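Storngate Community Help > Shopping and Memberships > Clubs and Subscriptions

Can I pause a monthly pantry club without losing my points?

Posted by Nga Lã
February 27, 2022

I joined the Odari pantry club in October. For anyone who doesn't know it, you pay each month, they send a box, and you earn points toward free items. I have 803 points right now. The kitchen things start at 200, and I was saving up for something bigger.

My problem is that I have too much food. Two people live here and we still have most of the rice and almost all of the canned tomatoes from the last box. I would like to skip the next couple of months and then start again. I don't want to cancel.

On the account page there is a "Pause" button and a "Skip next box" button. The help text under Pause says "benefits are suspended while your plan is paused." It doesn't say if points count as a benefit. I wrote to them through the contact form and got the automatic reply with a link back to the same help text.
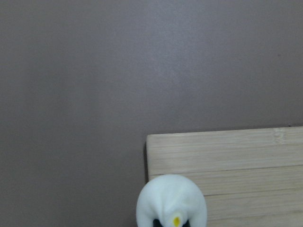 Wooden board by the wall

What I would like to know:

If I pause, do the points stay in the account, or do they go back to zero?

Does pausing change my price when I come back? I'm on the old price and I know new members pay more.

Is it better to press Skip twice?

I also get the coffee add-on from Lâm, which is billed with the box but ships on its own. I want to keep getting the coffee if that's possible, but it isn't the main thing.

Thanks for reading. I did search first and found one thread, but it was for Akis and I think their rules are different.

2 replies

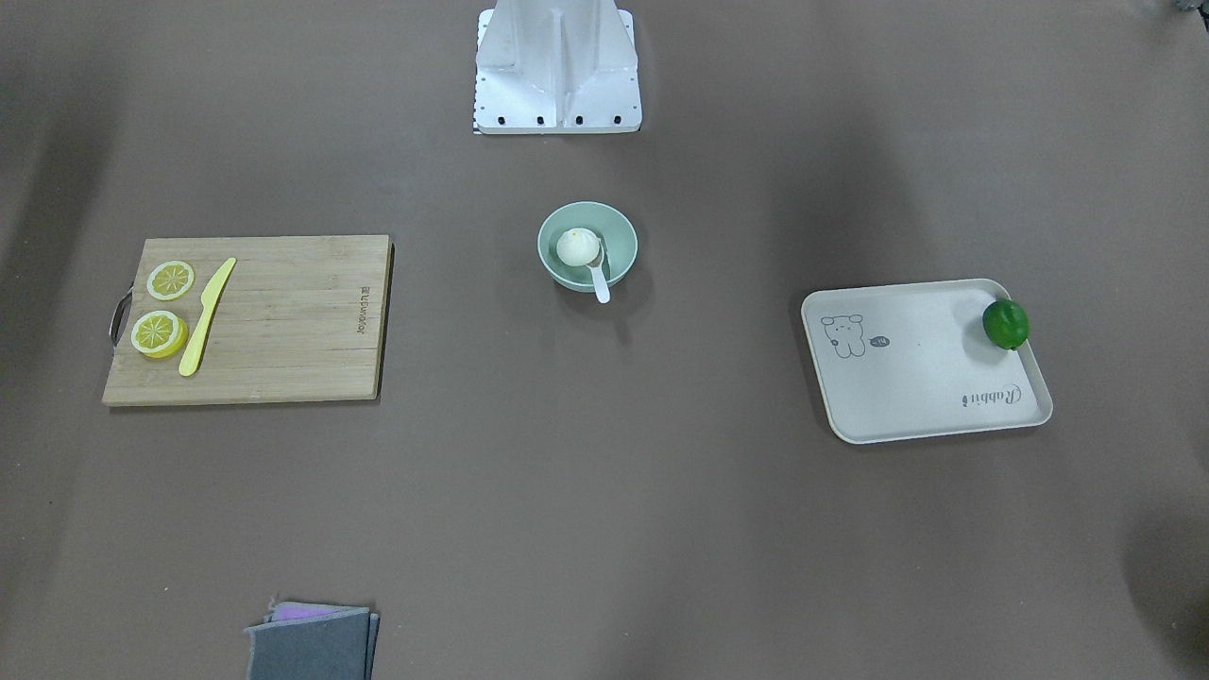
By Diễm Từ | Member | Shopping and Memberships

I have paused Odari and I have also used Skip, so I can tell you what happened on my account. Yours may be on a different plan, so check the wording before you press anything.

Points first. When I paused, my points stayed where they were. The number turned gray and I could not spend them until I came back. Once I restarted, they were black again and the total was the same. So "suspended" meant locked on my plan. What did keep going was the expiration date. Points have a date on them whether you are paused or not, and I lost 20 that ran out while I was away. Go to Points, then History, and look at the right-hand column. If yours expire soon, spend those before you pause. You have plenty for one of the smaller items.

Price. Mine stayed the same after a short pause. The terms say your price is held for two billing periods, and after that you come back as a new member. I would not go past two. Put a reminder in your phone, and set it for a few days before the restart date so you have time to change your mind.

Skip works differently. It only moves one box, and you have to do it again the following month once the new billing period opens. You can't press it twice on the same day – the second press takes the skip off. I did that by accident and got a box I didn't want. On the plus side, your points stay usable the whole time and the price question never comes up.

For what you describe, I would use Skip for the first month, then Skip again when the next period opens. The cutoff is 2 days before the billing date, and they do hold you to it. Your billing date is under Account, then Payments, in small type at the bottom.

On the coffee: with Pause, mine stopped too. With Skip, it still came and I was charged for the coffee alone. That is one more reason to skip if you want to keep it.

One other thing. Take a screenshot of your points total and your price before you change anything. I have never needed mine, but if something goes wrong with support it will be quicker with a picture of the old numbers.

Was this helpful? Yes / No

pantryshelf20

I just cancelled mine and signed up again later with the same email. Points were gone and I got the new price so I guess don't do that. Akis lets you pause as long as you want but the boxes are smaller. Also you can give canned tomatoes to the food bank, ours takes them any time.

Comment from Nga Lã

Thank you both. I found the History page and some of my points run out soon, so I'll order something with those first and then use Skip. I didn't know the second press cancels it. I would have done exactly that.

Reply to this thread | Follow | Report a problem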